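2026-08-13
By Khoa La

Gripper Stall During the Steamer Task: What Failed and What We Changed

Our project was to get a two-armed robot to load a steamer. The task sounds small. The robot picks up buns from a plate on its right, sets them in the basket of an electric steamer in the middle of the table, then picks up the glass lid on its left with the other hand and covers the basket. We called the control program Prirno, after the folder it first lived in, and the name stuck. This report covers the fault that stopped our trials in December and the work that came after it.

I was responsible for the gripper code and the logging. The arm motion planning came from an earlier student group at Tremside, and we used it with only small changes. I mention this because the fault sat between the two parts, and it took us a long time to see that.

The fault

During a run with the heater off, the right hand closed on a bun and lifted it a short way above the plate. The fingers then kept closing. The bun split, and part of it fell on the table. The arm did not stop. It carried what was left over to the steamer, went down to the release height, and kept going down until the fingertips pressed on the bottom of the basket. The pot slid toward the wall. One of us hit the stop button.

No one was hurt, and the steamer still worked afterward. The basket had a shallow dent. We wrote the event up as a safety matter anyway, as the lab rules at Matusbridge ask for a report any time an arm pushes on something it was not told to touch. If the heater had been on and the basket full of steam, a pot sliding across a table would have been a much worse thing to reach for.

First explanation, which was wrong

My first guess was the force sensor in the right hand. The grip force in the log was flat for the whole lift, which is what a dead sensor would look like. We swapped the sensor cable and ran the hand on a block of foam. The readings were fine. We swapped the old cable back in, and the readings were still fine. That cost us most of a week.

I also spent time on the buns. Uncooked dough is soft and gets softer as it sits out, so a grip that holds a fresh one can crush one that has been on the plate for a while. We did change the target force later for this reason, but it did not explain the arm pushing down on the basket.

What the logs showed

The useful clue was the time stamps. The gripper program sends a status message to the arm program on a fixed cycle. In the failed run there was a gap of 1360 milliseconds with no new message. The arm program had no check for old data. It took the last value it had, which said the grip was light and the hand was clear of any contact, and went on using it.

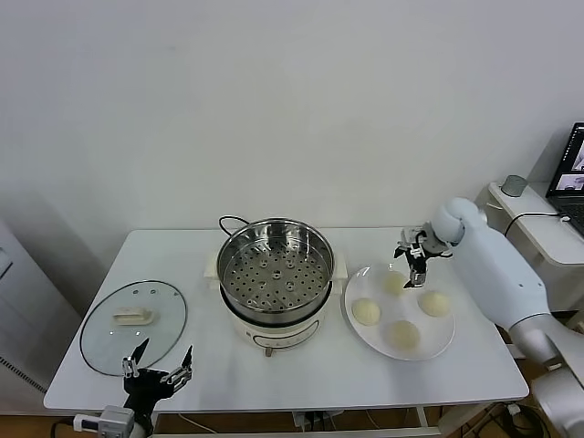 The gripper had the same problem in the other direction. It was waiting to hear from the arm that the lift was done, and until it heard, it stayed in its closing step and added a little force on each cycle. With a stiff object this would only have made the motor work harder. With dough there was nothing to push back.

So both sides were acting on old information, and each one was doing what it had been written to do. The gap itself came from the logging. I had set the logger to write camera images to the disk in the same process that passed the status messages. When the disk fell behind, the messages waited for it. I had made that change two days before the fault and had not written it down in the shared notes, which made it harder for the rest of the group to find.

Changes

We moved the logger into its own process. If the disk is slow now, we lose images and the messages still go through.

The arm program checks the age of every status message. If the newest one is older than the limit, the arm holds its position and the screen shows a warning. The gripper does the same and holds its last finger width. We argued over whether it should open instead. Opening sounds safer, but the left hand carries a glass lid, and dropping that from above the pot is a hazard too. We chose to hold.

We set a downward force limit for the space over the steamer, well below what it takes to slide the pot. The release height is also a little higher than before, so a bun drops a short distance into the basket. Thân, the lab's shared notebook, now has a page for settings changes, and a run does not start until that page is up to date.

Retest

We ran the full task 247 times after the changes, all with the heater off. To test the new checks, we delayed the messages on purpose in part of these runs. The arm held position every time the delay went over the limit. The pot did not slide in any run.

There were still failures, but of a plainer kind. Buns stuck to the plate - mostly in the afternoon runs, when they had been out longest - and in 4 runs the left hand missed the lid handle and closed on air. The robot stopped and asked for help in each of those, and we reset it by hand.

Limits of this work

We have not repeated the tests with steam. Steam may fog the camera and will change how the lid behaves when it is lifted, and the buns will be hot if the task is ever run in reverse. The age limit was picked by trial on one computer and should be measured again if the computer is replaced. The dented basket is still in use, and the release height was set with that basket, so a new one will need its own check before any runs are made.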